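Telon storage terminal: progress report to Danedico
Tue 2 March
Prepared by Farzana Satti for Roxana Ilie

Heating oil throughput recovered after a January best described as restful. We moved 2,000 tonnes in February, all of it to the inland depots, and 75 per cent of the grant for the pipework has now been spent. The pipework is further along than the money, for once.

Tank 2 is back in use. The inspector wanted the floor plates tested again and was right to ask, though it cost us a fortnight and most of Bianca Bogdan's good humour. Tank 5 is still waiting for its vapour seal. The supplier, Tănase, has promised it on three occasions and has been most courteous on each.

Diesel stocks are lower than we would like. Domnica Cârstea has rebooked two of the spring barge deliveries to arrive earlier, and the port has agreed in principle — a phrase the port is fond of.

The loading meters were checked against the depot's figures and the gap has closed to 100 litres over the month. Ecaterina Dinu would like it known that last October's gap was not a leak. It was arithmetic.

We ask for the final payment to be released once the seal is fitted. The signed meter sheets will follow by post. 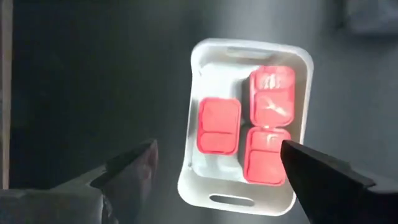 Red plastic containers in a white bin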